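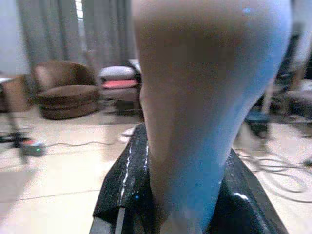 How to Clean and Refresh a Padded Armchair at Home

A padded armchair collects more dust than we think. The fabric looks fine for months, and then one morning the sun comes in from the side and you see everything. This guide explains how I clean a round armchair with a thick seat, together with the loose cushions that stay near it. The work takes one morning, and the drying takes the rest of the day.

What you need

A vacuum cleaner with a soft brush and a narrow nozzle
Two white cotton cloths
A bowl of lukewarm water
Mild liquid soap, without color
A dry towel

Before you start

Look for the care label. Usually it is under the seat or on the back, near the floor. If the label has the letter W, you can use water. If it has the letter S, water is not allowed and you must use a solvent cleaner. If there is an X, only vacuum the chair and stop there.

Open the curtains fully. In half light, brown fabric hides its stains very well.

Step 1. Vacuum from top to bottom

Begin with the top of the backrest and go down. On a bowl-shaped chair, the crumbs travel to the line where the seat meets the back, so use the narrow nozzle there and pass it two times. Do not forget the lower part close to the floor.

Step 2. Test the soap

Mix 6 drops of soap in the bowl. Wet one corner of the cloth, press it on a hidden place and wait until the fabric is dry. If the color did not move to the cloth and no ring stayed, you can continue.

Step 3. Clean with small movements

Wring the cloth strongly. It should be damp only. Work on one part at a time, with light pressure, and always finish at a seam. My neighbor Philomena Atinga stopped in the middle of a seat once, to answer the phone, and the border is still there.

Step 4. Remove the soap and dry

Go over the same parts with the second cloth and clean water, then press with the towel. Keep the window open for 7 hours, if the weather permits. Please do not use a hair dryer very near to the fabric.

Step 5. The cushions

Wash the white covers and the red covers separately, even if the red one was washed many times before. Close the zippers first. Put the covers back when they are completely dry, and beat the filling with flat hands to give it back its form.

How often

I vacuum every second week and do the damp cleaning in spring and again in December, before the guests come.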